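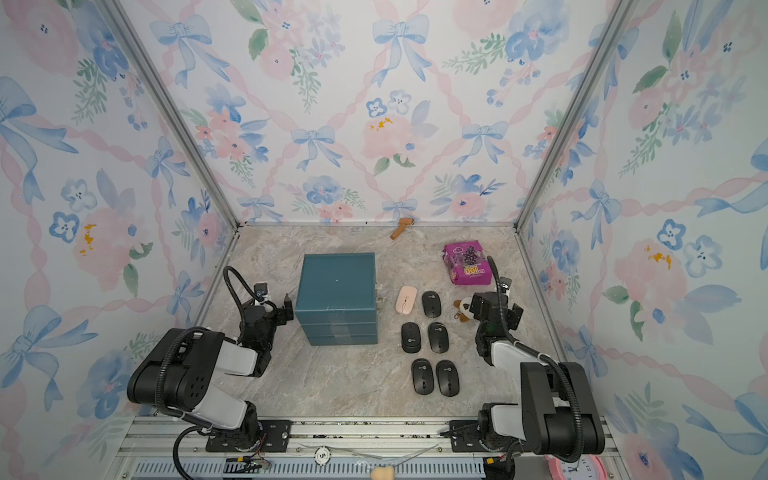 How many computer mice does one desk need? One in use and one spare, stored with its receiver; anything beyond that belongs in a drawer.

I wrote that down in October, on the first page of this notebook, and have ignored it since. Today's entry is an inventory and a sort. Started at 7:40 a.m., coffee first.

Mice on hand: six. Five black, one pink. All wireless. The black ones came in one order when Dindden closed its upstairs office and let staff take peripherals at no charge. I took five on the theory that they would be used for parts. I have not opened one. The pink one was bought new and is the one I prefer, as the shell is slightly narrower and my hand does not cramp by the afternoon.

Test procedure, same for each: fresh cell, receiver in the front port, ten minutes of ordinary use, then scroll wheel up and down through a long document. Results go on a strip of masking tape on the underside.

Black 1: fine.
Black 2: fine.
Black 3: left button double-clicks. Known fault, switch wear. Kept for parts (again).
Black 4: fine, wheel a little stiff.
Black 5: receiver missing. I paired it with the receiver from Black 3 on the second attempt, using the Long utility, which still refuses to remember its window size.
Pink: fine.

So four working black mice, one donor, one pink in daily service. Blair Gourlay wants two for the front desk at Urnitville and can have 1 and 2. I will hold on to 4 and 5.
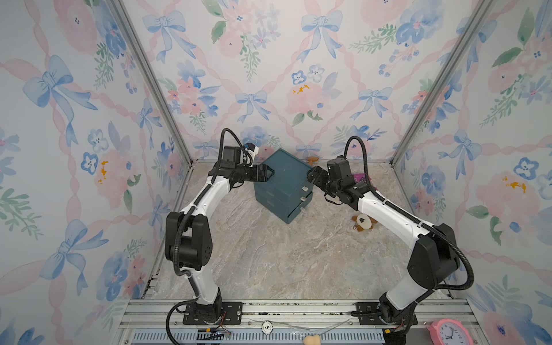

Ailsa Swanson
Inventory and stores, Urnitville

The drawer box is the part of the job I had been putting off. It is teal, a stack of drawer sections with small silver handles, and it has lived in three different rooms without anyone deciding what it was for. I measured the inside of the top drawer twice and got a different depth each time, so I stopped measuring and tried a mouse in it. It fits with the wheel facing up. Two fit if they go nose to tail. Drawer assignment as of this morning:

Top: mice and receivers, each receiver taped to its own mouse.
Middle: cells, sorted by size, and the small tester.
Bottom: anything soft or sentimental.

The bottom drawer needs some explanation for my own future reference. The teddy bear keychain goes there. It came off a set of keys for a lock we no longer have. Iara Tapia has asked for it back more than once and I keep forgetting to bring it. If it is in the drawer it is at least in a known location.

The small tan wooden thing is still unassigned. Rafsan Chowdhury says it belongs with the print supplies. Virgil Pană says kitchen. I have no strong view. It stays out until one of them takes it away, and if it is here at the end of the month it goes in the bottom drawer with the bear.

The grape-colored snack package is not inventory and does not get a drawer. Noted only so that I remember food was on the work surface during a sort, against my own rule. Removed at 9:15.

The alarm clock stays out. It is pink, white face, black numerals, and it is the only clock in the room I can read without glasses. I considered putting it away with the rest and decided that a clock in a drawer is stored, and I want it used. It loses time. I set it against the phone this morning and will check the drift tomorrow at the same hour.

The wallpaper remains. Flowers, bows, pink lattice. I would have chosen a plain gray, and I said as much when the rolls were delivered. It does make dropped items easy to find against the floor, which has a beige marble pattern and hides crumbs and screws equally well. I lost a case screw down there last week and found it by running a magnet over the floor.

Costs, for the ledger: cells and tape, 458 on the Bakberg account. That leaves 768 to last until the new allocation. No further purchases of mice under any circumstances.

Left to do:
Label the drawer fronts. The tape gun is empty.
Bag Black 1 and Black 2 for Blair with one spare cell each.
Bring the keychain to Iara.
Ask about the receiver for Black 5. It may still be in a port somewhere at Dindden.

Stopped at 11:20. Back slightly sore from working at floor height. Next time I will use the stool.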